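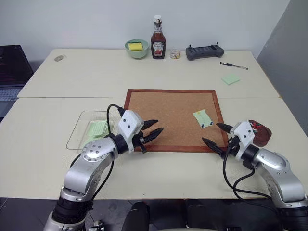

A corkboard with one green note pinned to it.

Bring back the town notice board

19/11/2023

Purkton took down its notice board in May. It had stood outside the post office for 31 years, and the town council said it was no longer needed now that there is a community page online. I think that was a mistake, and I think other towns our size should look at what happened before they do the same.

The case for the online page is easy to make. It costs almost nothing. It can be updated from home. It has 479 members, and the council brings up that number whenever the subject comes around. But Purkton has 3864 residents. Even if every member lived in town, and plenty of them moved away years ago, most people here are not on it.

The people who are on it don't see everything either. The page decides what to put at the top. A post about a lost cat that gets a lot of replies stays up for days. A post about the water being shut off on Mill Road got two replies and sank. I live on Mill Road and I check the page most evenings. I learned about the shutoff when I turned on the kitchen faucet.

A board doesn't work that way. If you walk past it, you see what is on it, in whatever order people happened to pin things up. I found my piano teacher on the old board. I also found a used mower and a ride to Tultthorpe for the months my car was off the road. I wasn't searching for any of them. I was waiting to mail a package.

People complained that the board was a mess, and at times it was. Old yard sale signs stayed up for weeks and the good spots got covered over. The fix for that is a rule that every notice carries a date and comes down after a month. Tultthorpe has done this for years and its board is easy to read.

The other complaint was cost. The council was quoted $258 for a new board with a weatherproof door. That is a small sum for something the whole town can use without a phone, a password or an account. We spent more than that on the new flower tubs by the parking lot, and I like the flower tubs.

I am not asking anyone to close the page. Keep it for people who like it. But put the board back where it was, on the same two posts, which are still standing there with nothing between them.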